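Gripper budgeting

From the Vurnari Handbook of Workshop Automation, open reference edition

Gripper budgeting is the planning of purchases for the end of a robot arm, as opposed to the arm itself. It covers fingers, pads, mounts, fasteners, spares, and the hand-held grippers used to record how a person does a task. In most small labs it is the last line written on a spreadsheet and the first to be overspent.

Background

Early equipment plans treated the gripper as an accessory, much as a car buyer treats floor mats. Gobnait Ó Dálaigh's planning guide for the Ikow workshop broke with this habit by listing the gripper first and the arm second - an order that upset several people who had already picked out the arm. The guide is still in use, with the margins now holding more text than the pages.

Cost categories

Costs are usually split into 2 groups. Fixed costs include the gripper body, the mount, and any hand-held unit. Running costs include finger pads, screws, threaded inserts, and test objects. A hand-held unit in the Ikow plan was entered at $2,748, a figure that left out the pads. A set of replacement pads was entered at $35, a figure that left out how often they would be ordered.

Test objects are commonly bought from a housewares store and are the cheapest items in any plan. They also draw the most questions from accounting, where a receipt for soap is read as a personal purchase until shown otherwise. The Omik template solves this with a line called "graspable consumables," which has never been questioned.

Spares

The usual rule is three sets of pads for every gripper: one fitted, one in the drawer, and one believed to be in the drawer. Planners disagree over whether pads should be replaced on a schedule or on inspection. Ishida's method, named for the workshop that wrote it down, favors inspection and asks for a signed note each September. Surviving notes mostly say "fine."

Timing

Orders for hand-held units are best placed before the tasks are chosen, according to vendors, and after, according to everyone else. The Ikow guide recommends a short borrowing period first, using the tasks the buyer really has in mind. Pad width, opening distance, and the reach of the fingers can then be checked against the objects on hand - a step often skipped in favor of a longer meeting.

See also: Pad wear; Quick-change mounts; Petty cash

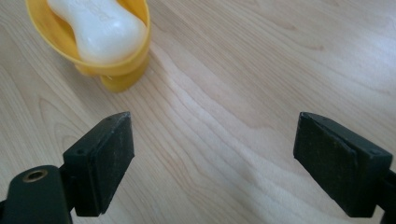 Hand-held gripper with its fingers apart, near a bar of soap in a yellow dish.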